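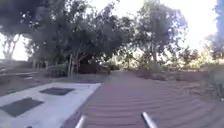 The Fulis Path at Stanaddale, start of the ribbed section, looking toward the trees.

Trail review: Fulis Path, Stanaddale
By Refilwe Mahlangu
Posted Thursday, March 7, 2019

The Fulis Path is a 2-mile out-and-back on the north side of Stanaddale. I have walked it most weeks since it reopened in December, usually in the morning, and I have also taken a bike, a jogging stroller and a folding hand cart down it. This review is mostly about the surface. Trail listings tend to give you the distance and a star rating and leave out what the ground is like.

Getting there

Parking is at the Bitar Road lot, which is free. It fills up by mid-morning on weekends. Overflow parking is on the street, on the side away from the houses. From the lot you follow a plain sidewalk to the start of the path. Restrooms are at the lot only, so use them before you set out.

The start

The path begins next to a flat gray concrete slab, on the left as you face the trees. There are two darker rectangular panels in the slab. I walk on the concrete around them and have not paid them much attention. The slab is a good place to stop, tie a shoe or wait for someone without standing in the way of bikes. I would like to see a bench there. Past the slab the ground is bare and brown with a little dry growth on it, and the path runs straight on toward the trees.

The surface

The ribbed section is 400 yards long. It is a rust color, wide, and has closely spaced ridges running across it from side to side. The ridges bow a little as they cross, so you are not hitting a perfectly straight line each time. After the ribbed section you are on ordinary packed dirt to the turnaround.

Walking: very good. In running shoes I can feel the ridges a little at first and then stop noticing them. In thin-soled shoes they are more obvious. I have walked it after rain and did not slip, though I went slower than usual. My mother walks with a cane and got along fine, but she preferred to stay near the edge, where she could step off onto the slab.

Stroller: fair. With large air-filled tires it is a steady buzz through the handle. My nephew slept through it. I borrowed a small umbrella stroller for one trip and would not do it again, as the front wheels chattered the whole way and the cup holder came loose.

Bike: fair to good. On 2-inch tires at low pressure it is comfortable. On a road bike it is unpleasant and I got off and pushed. There is enough width to pass people if you call out first.

Hand cart: poor. Hard plastic wheels are loud on the ridges and the load shifts. If you are hauling anything for a picnic, carry it on your back.

Running: I don't run much, but I did the full route twice to be fair. The ribbed part felt fine under my feet. The dirt part has roots beyond the first bend and I had to look down a lot.

Shade and sun

The first part is open and gets a lot of sun. Once you reach the trees it is noticeably cooler. Bring a hat if you plan to spend time near the slab. There is no water anywhere on the route.

Dogs

Dogs on leash are allowed. Mine walked on the ridges without any fuss. A neighbor's older dog kept moving over to the dirt beside the path, so it may depend on the dog.

Compared with Tastedthorpe

The closest alternative is the loop at Tastedthorpe, which is smooth the whole way and better for anything with small wheels. It is also busier and has a road next to it for half its length. For a plain walk I choose Fulis. For a bike ride with children I would drive to Tastedthorpe.

What could be better

More signs at the turnaround. The only one there is faded, and I have met people who had gone well past it. The joint between the ribbed section and the dirt has also washed out a bit, leaving a small lip that you should watch for on a bike.

Ratings

Walking: 5 out of 5
Bikes: 3 out of 5
Strollers: 3 out of 5 with large wheels, 1 out of 5 with small ones
Parking: 4 out of 5
Time needed: about 50 minutes at an easy pace, longer with a dog

The gate at Bitar Road closes at 6 in the evening.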